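January 15, 2018, Welance evening talk, my notes (print these bigger next time!)

**Start:** mugs down, say hi, don't apologize for the cold room. I get 16 minutes and I always run over, so watch the clock on the back wall.

Open with the drawer question. "Hands up if you own a drawer you have to shake before it'll close." Wait for the laugh. Mine was in the old flat over the Brullon bakery, and it had cutlery, birthday candles, a bike key and takeout soy sauce all living together like roommates.

## Why I care about table stuff

- I set the table for the Iver suppers, once a month, in a kitchen with one decent drawer. One!
- Last June I went back through my notebooks and found I'd laid 1,022 places. (Pause here. People like the number. I was horrified.)
- Most of my time went on hunting for things, and hardly any on the part I enjoy, which is making a table look like somebody's expecting you.

## Knife rests

Okay, slow down, this is my favorite bit. My grandmother had a set of 6 and I thought they were toy furniture. You lean the blade on one between courses and your knife stays off the table. Fork too, if you like. They're brilliant when you keep the same cutlery for the whole meal, and that means fewer dishes, and I will happily take fewer dishes.

Plain white ones are the easiest to live with. They go with everything and they don't shout.

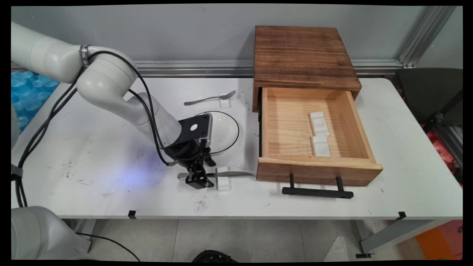 So where do they go when supper's over? I used to throw them in a bag with the napkin rings and they'd come out chipped. Now they get the drawer, lying flat, with space between them. I pull it wide open before I lay the table and leave it open until the last piece is out. Same at the end of the night, in reverse.

About the drawer itself (somebody at Aguirre asked last time, so put this in): I like pale wood inside, small things show up against it. A big bar handle is great when your hands are full or soapy. Dark wood on top hides a lot of sins, too.

## Try it at home

- Empty one drawer. Only one, don't go wild.
- Put back what you used in the past 5 suppers.
- Everything else goes in a box for now.

Then questions. If it's quiet, ask who still has their grandmother's cutlery and let them talk. Sign-up sheet for the next Iver supper is by the door, mention it TWICE.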